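Subject: Re: [smallkitchens] Moving into a kitchenette, what do I keep out?
From: Roy Tapley
Sunday, 9:40 am

Morning everybody,

Somebody wrote in last night:

> We're moving into the Pirunside building in May and the kitchenette has
> one counter and 2 cabinets. No stove! I have a full set of dishes for
> eight and a ton of glassware. What do you all keep out, and what do you
> cook in? I'd like to make real food and not live on sandwiches.

Oh boy, this is my favorite subject, so get some coffee. I've been cooking on one stretch of gray counter for a good while now, and I've changed my mind on almost everything at least once (my sister still has the toaster oven I swore I needed). I'll take your stuff in order, glasses first because those are what ate my cabinet space.

I had tumblers, wine glasses, jam jars, little juice glasses from my aunt, and I was forever moving three of them to get at a fourth. Most of those went in a box to the thrift store. What I kept is plain and clear and gets used for everything, water, iced tea, leftover beans, you name it. If a glass is too narrow to get your hand down to the bottom with a sponge, let it go. You will not miss it, I promise.

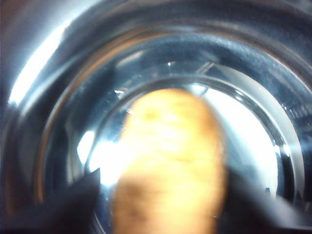 PLATES AND THE RACK

Dishes for eight is a lot in a place like that. I'd pull out what you eat off on a regular day and put the rest up high, or under the bed if you have to. I like a plate with a bit of a raised rim, so it can handle stew or anything saucy and you don't need a separate bowl out. Mine are a pale minty green, which I picked mostly because they were on sale at Thiele, but they've grown on me and food looks nice on them. 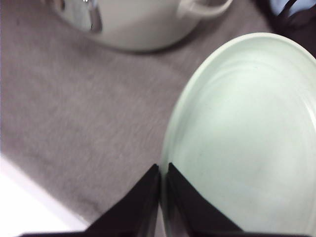

Now the rack. Get a real dish rack with slots and let it be your plate cabinet! Plates stand up on their edges, they dry by themselves, and you grab one when you're hungry. Mine is black plastic and it's ugly and I would fight you for it. I paid 25 dollars and it has outlasted a much fancier folding one from Gindent that pinched my thumb every single night. Measure the counter before you buy, though, and leave yourself room to set down a hot lid, which I forgot to do the first time.

THE POT

So, no stove. Get an electric pot, a squat one with a metal inner bowl and a dial on the front. That's it, that's the kitchen. I do rice in it, soup, oatmeal, chili, potatoes, and one time a pretty decent pot roast cut up small. I like a glass lid because I'm a peeker and every time you lift it you let the heat out. Look for one with a little steam vent in it too, and a handle on the side of the pot that you can get your whole hand through.
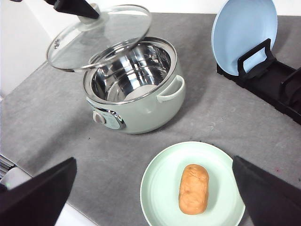 Glad you brought up lids, Roy, but I'd say go bigger on the pot than you think you need. I started with a tiny one and everything boiled over, and I was wiping starch off the counter every night. I also dry the bowl all the way before it goes back in. And put the thing where the steam won't go straight up into the cabinet, mine warped a door.

(That bit came to me off-list while I was typing and I got the okay to paste it in. Good point on the steam, mine used to sit under a shelf and the shelf did not enjoy it.)

BREAD AND SUCH

You said you don't want to live on sandwiches, fair enough, but keep some rolls around anyway. A soft roll on a plate next to a bowl of soup makes it feel like dinner. The Skaltau bakery on my corner does them in bags and I freeze whatever I won't get to, then leave a couple out in the morning so they're ready by supper.

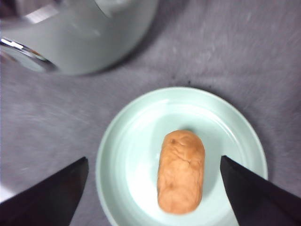

Don't store them on top of the pot or next to it, the warmth makes them go funny fast. I use an old cookie tin on the windowsill.

One more thing, on the counter itself. I wipe it down after supper and put away everything but the pot and the rack, and then I've got a place to chop in the morning. If you want my list of what I make in the pot, write me and I'll send it, it's long and the spelling is bad.

Good luck with the move!

Roy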